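In Defense of the Old Desktop

My nephew asked me in May what kind of laptop he should buy for college, and I'm afraid I gave him a much longer answer than he wanted. I told him to think about a desktop. He looked at me the way I used to look at my grandfather when he brought up carburetors.

I understand the look. A laptop goes to the library and comes home again, and it fits on a dorm desk next to a bowl of noodles. But I've had the same tower under my desk in Allmont for a good long while now, and I have grown fond of it in a way I've never grown fond of anything with a hinge. When it got slow, I added memory. When I ran out of room for family pictures (I have 4,000 of them, and no, I will not be sorting them), I put in a second drive – and that was the whole job, done before supper.

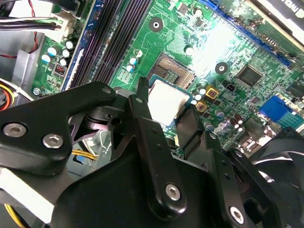 My neighbor Phúc Mạch taught me most of what I know. He once spent an entire evening at my kitchen table showing me which cable went where, and he wouldn't let me write any of it down until I'd done it twice with my own hands. I was terrified of breaking something. I still am, a little, but it's a friendly sort of fear, like the one you have when you hold somebody's baby.

What bothers me about so many newer machines is that they ask you to stay out. The battery is glued in, the memory is soldered down, and when one small part quits you're told kindly that a new one starts at $500. Maybe that suits people who are busier than I am. I just think a person who pays for a thing ought to be able to open it up and have a look around, even if all they do is blow out the dust and close it again.

My nephew bought the laptop, of course. He did ask if he could come over at Thanksgiving and see the inside of mine, though, and I've already told him yes.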